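가정 정리 실습 강의 노트 4: 탁자 위의 작은 물건들
담당: Leonie Wiegand (Stimstead 생활강좌, 2월반)
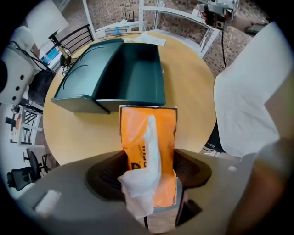 1. 이번 시간의 주제

지난 시간까지 우리는 서랍과 선반을 공부했습니다. 이번 시간은 탁자입니다. 탁자는 수납 가구가 아니지만, 많은 집에서 수납 가구처럼 쓰이고 있습니다. 열쇠, 영수증, 볼펜, 휴지, 빈 컵이 탁자에 올라오고, 그대로 며칠을 지냅니다.

먼저 한 가지 양해를 구합니다. 한국어는 저의 모국어가 아닙니다. 노트에 어색한 표현이 있으면 여백에 표시해서 저에게 주십시오. 지난 노트에서 "치우다"와 "정리하다"를 섞어서 썼는데, 수강생 한 분이 친절하게 고쳐 주셨습니다. 그래서 이번 노트에서는 두 말을 나누어 쓰겠습니다.

치우다: 물건을 지금 있는 자리에서 다른 곳으로 옮기는 일.
정리하다: 물건의 자리를 정하고, 그 자리에 두는 일.

치우기만 하면 탁자는 깨끗해지지만 물건은 다른 탁자로 갑니다. 이 강좌에서 연습하는 것은 두 번째 일입니다.

2. 둥근 탁자의 특징

실습에는 밝은 색의 둥근 나무 탁자를 씁니다. 네모난 탁자로 연습한 분들은 처음에 조금 불편하다고 느낍니다. 둥근 탁자에는 모서리가 없으므로 "구석에 밀어 둔다"는 방법을 쓸 수 없습니다. 상자나 쟁반을 가장자리에 맞추어도 곡선과 직선 사이에 빈 곳이 남습니다.

제가 권하는 방법은 탁자를 두 부분으로 생각하는 것입니다.

가운데: 늘 두는 물건의 자리. 팔을 뻗으면 누구나 닿을 수 있어야 합니다.
바깥쪽: 지금 쓰는 물건의 자리. 식사나 작업이 끝나면 비웁니다.

가장자리에서 손바닥 하나의 너비만큼은 아무것도 두지 않습니다. 팔꿈치가 지나가는 길입니다. 쟁반의 끝이 탁자 밖으로 나와 있으면 옷소매에 걸리기 쉬우니, 자리를 정한 다음에는 옆에서 한번 보십시오.

3. 쟁반의 사용

실습용 쟁반은 짙은 녹색 플라스틱입니다. 한쪽은 비스듬한 면이고, 다른 쪽은 상자처럼 열려 있습니다. 이렇게 모양이 단순하지 않은 쟁반은 놓는 방향에 따라 쓰임이 달라집니다. 옆으로 세우면 차지하는 면적과 입구의 방향이 바뀝니다. 어느 방향이 맞는지는 제가 말하지 않겠습니다. 두 사람이 한 조가 되어 직접 놓아 보고, 다음 질문에 대한 답을 적어 주십시오.

가) 안이 잘 보이는 방향은 어느 쪽입니까? 어두운 색의 쟁반은 안쪽이 그늘이 되어, 작은 물건이 잘 보이지 않습니다. 창문과 전등의 위치도 함께 생각하십시오.
나) 한 손으로 물건을 꺼낼 수 있습니까? 다른 손으로 쟁반을 잡아야 한다면 그 자리는 오래 유지되지 않습니다.
다) 손으로 살짝 건드렸을 때 흔들립니까?

Birsen Soylu 선생님은 Drumdale 반에서 같은 연습을 할 때 쟁반 바닥에 얇은 천을 깝니다. 소리가 줄고 물건이 미끄러지지 않는다고 합니다. 저는 천을 세탁하는 일이 하나 더 생기는 것이 싫어서 깔지 않습니다. 두 방법 모두 괜찮습니다.

4. 휴대용 휴지의 자리

작은 물건 중에서 휴지는 자리를 정하기가 까다롭습니다. 비닐로 포장된 휴대용 휴지는 가볍고 부드러워서 다른 물건 밑에 쉽게 들어갑니다. 또 가방에서 탁자로, 탁자에서 다시 가방으로 계속 움직입니다. 집 안에 몇 개가 있는지 아는 분이 거의 없습니다.

주황색 포장처럼 색이 강한 것은 녹색 쟁반에 두면 바로 눈에 들어옵니다. 색의 차이도 정리의 도구로 쓸 수 있습니다. 쟁반과 물건의 색이 비슷하면 저는 쟁반을 바꾸는 편입니다.

실습 순서는 다음과 같습니다.

(1) 탁자 위의 물건을 모두 한쪽으로 모읍니다.
(2) 쟁반의 자리와 방향을 정합니다. 이때 쟁반은 비어 있어야 합니다.
(3) 휴지 포장을 손에 들고 입구를 확인합니다. 구겨진 휴지가 입구 밖으로 나와 있으면, 그것을 먼저 뽑아서 쓰거나 버립니다. 다시 밀어 넣지 마십시오. 안의 휴지까지 구겨집니다.
(4) 포장의 양옆을 가볍게 잡습니다. 가운데를 세게 누르면 입구가 벌어집니다.
(5) 입구가 쓰는 사람 쪽을 향하도록 쟁반에 놓습니다.
(6) 의자에 앉아서 한 장을 뽑아 봅니다. 포장이 같이 따라 올라오면 자리가 너무 넓은 것입니다. 옆에 작은 물건을 하나 두어서 받쳐 줍니다.

(3)번을 빠뜨리는 분이 많습니다. 휴지가 길게 나와 있으면 쟁반에 넣을 때 걸리고, 옆의 물건까지 덮습니다.

5. 자주 나오는 질문

쟁반 안에 칸막이가 필요한가요?
처음 2주 동안은 쓰지 않는 것이 좋습니다. 무엇이 쟁반에 모이는지 본 다음에 칸을 나누십시오. Weidemann 교재의 연습에서는 칸막이를 먼저 만드는데, 저의 경험으로는 칸이 물건과 맞지 않는 경우가 많았습니다.

가족이 다른 물건을 자꾸 올려놓습니다.
쟁반 밖에 있으면 저녁에 주인의 방으로 보냅니다. 쟁반 안에 있으면 그 물건도 자리가 필요하다는 뜻일 수 있으니, 한번 이야기를 나누어 보십시오.

나무 탁자에 플라스틱 쟁반을 놓아도 되나요?
됩니다. 다만 쟁반을 끌지 말고 들어서 옮기십시오. 밑에 모래나 과자 부스러기가 있으면 나무에 가는 줄이 생깁니다.

탁자 밑의 전선은 어떻게 합니까?
전선은 6번째 시간에 다룹니다. 그때까지는 발이 닿지 않는 쪽으로 모아 두십시오.

6. 과제

집에 있는 탁자 하나를 골라서, 아침 8시와 저녁 8시에 그 위에 있는 물건을 종이에 적어 옵니다. 식탁도 좋고 책상도 좋습니다. 적는 동안에는 평소처럼 생활하십시오. 과제 때문에 미리 치우면 우리가 볼 것이 없어집니다.

물건 이름 옆에는 다음 표시를 합니다.

동그라미: 이 탁자에서 쓰는 물건
세모: 다른 방에서 쓰는 물건
가위표: 이제 쓰지 않는 물건

휴지처럼 어디에서나 쓰는 물건은 동그라미와 세모를 같이 해도 됩니다. 구분이 어려운 물건은 이름만 적어 오시면 수업에서 함께 이야기하겠습니다.

7. 준비물과 안내

다음 시간에는 쟁반이나 낮은 상자를 하나 가져오십시오. 새로 살 필요는 없습니다. 과자 상자의 뚜껑도 쓸 수 있습니다. 둥근 탁자가 집에 없는 분은 수업이 끝난 뒤에 실습 탁자에서 더 연습할 수 있습니다.

교실은 Flirnbridge 회관 373호입니다. 지난번에 옆 교실로 들어가신 분들이 있어서 다시 적습니다. 재료비 영수증이 필요하신 분은 수업 시작 전에 저에게 이름을 알려 주십시오.

노트의 3번 항목에 있는 세 가지 답은 조마다 한 장씩 내면 됩니다. 한국어로 써도 되고, 그림으로 그려도 됩니다.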